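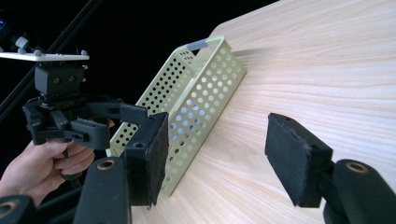 Ich brauche mal euren Rat zum Thema Kleinkram auf dem Esstisch. Unserer ist helles Holz, geölt, und seit wir im Juni umgezogen sind, landet da alles drauf: Post, Ladekabel, Haargummis, Stifte, die Schlüssel sowieso. Jetzt habe ich mir in den Kopf gesetzt, dass ein Korb das Problem löst, und zwar so ein hellgrüner aus Lochblech mit grauem Griff am Rand, länglich, wie der, der da hochkant auf dem Tisch steht. Ich finde die Farbe zu dem blonden Holz richtig schön! Aber mein Mann meint, durch die Löcher rieselt jeder Krümel und außerdem zerkratzt das Metall die Platte. Hat jemand sowas im Alltag? Und wie kriegt ihr den Kram da rein, ohne dass es nach zwei Tagen eine Wühlkiste ist?
Aarti Katiyar

Lochblech_Lena schrieb:
Hab zwei davon, allerdings in Weiß, einen im Bad und einen im Flur. Ich würde sie sofort wieder nehmen. Krümel: ja, fallen durch. Finde ich aber gut, dann liegen sie auf dem Tisch und man wischt sie weg. In meinem alten geschlossenen Korb lag unten immer so eine Schicht aus Staub und Büroklammern, igitt.

kistenkarl schrieb:
Ich bin da beim Ehemann. Metall auf geöltem Holz würde ich lassen. Ich hatte einen Drahtkorb von Drevov auf der Kommode und nach einem halben Jahr waren da feine Striche, immer in Schubrichtung. Rausschleifen und nachölen hat mich einen ganzen Samstag gekostet. Nimm Filz oder Seegras, sieht auf hellem Holz auch besser aus (meine Meinung).

Lochblech_Lena schrieb:
@kistenkarl Filzgleiter drunter und fertig?? Die kosten doch fast nichts.

kistenkarl schrieb:
Halten bei mir auf Lackblech nie lange. Und wenn einer abgeht und man merkt es nicht, hat man den Kratzer trotzdem.

Mohit Pandey schrieb:
Dann vorher mit Spiritus entfetten, danach halten die. Bei mir kleben sie seit Jahren. Zum eigentlichen Thema: Stell ihn ruhig auf die lange Schmalseite statt auf den Boden, dann hast du eine Art offenes Fach für die Post und nicht so ein tiefes Loch. Für die kleinen Sachen stelle ich Schälchen rein, die von Plurnis passen zum Beispiel ganz gut. Ohne Unterteilung wird das nix, da wühlst du wirklich nach jedem Haargummi.

AartiK schrieb:
Oh, hinstellen als Fach, das probiere ich aus! Dann wäre der Griff halt an der Seite, aber stört ja nicht. Kippt der denn nicht, wenn vorne Zeitschriften drinliegen?

Mohit Pandey schrieb:
Bei mir nicht, aber ich lege die schweren Sachen auch ganz nach hinten. Mit 900 Gramm Katalog vorne drauf würde ich nicht wetten.

fraunilsson schrieb:
Darf ich mal ketzerisch fragen, warum der Kram überhaupt auf dem Esstisch wohnen soll? Ein Korb auf dem Tisch zieht doch nur noch mehr an. Bei uns hängt im Flur ein schmales Brett, 26 cm tief, da kommt alles drauf, und der Esstisch bleibt frei. Seitdem ist Ruhe.

AartiK schrieb:
@fraunilsson Im Flur passt bei uns nicht mal die Tür richtig auf, da geht kein Brett, leider. Sonst hättest du recht, glaub ich.

kistenkarl schrieb:
Dann wenigstens Fensterbank. Die ist meistens aus Stein, da kratzt auch nichts.

AartiK schrieb:
Fensterbank ist voll mit Tomaten und Basilikum 😅 Ich mach das jetzt mit Filzgleitern und Schälchen und berichte. Den Spiritus muss ich noch besorgen.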